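Goronia Opens Registration for Its First Nap Championship

Afternoon event in May will crown the town's most accomplished sleeper
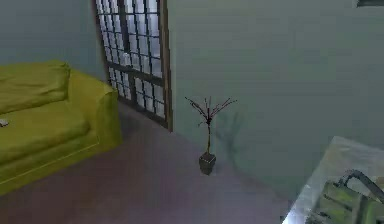
GORONIA – The town of Goronia, long suspected by its neighbors of doing very little after lunch, will make it official this May with a competitive napping event sponsored by the furniture maker Ollent.

Registration is open to 60 residents, each of whom will have 53 minutes to fall asleep and stay that way. Judges will award points for speed, stillness and general conviction. Snoring is allowed up to a level described in the rules as "neighborly."

"My grandfather trained for this his whole life and never got a medal," said Horácio Baptista, the event's director. "He did get a very good chair."

The oldest entrant so far is 96 and has asked for a late start, as the proposed one falls in the middle of her nap.

Laurinda Bettencourt, head judge, said her panel will be strict about faking. "We have all raised children," she said. "We know what closed eyes look like when somebody is listening."

The winner receives a blanket from Lobo, the local wool mill, and breakfast for two at the Draltanis Hotel, served until 3 p.m.

Entry costs $26 and includes earplugs. Forms are available at the Goronia town library, which asks applicants to keep their voices down.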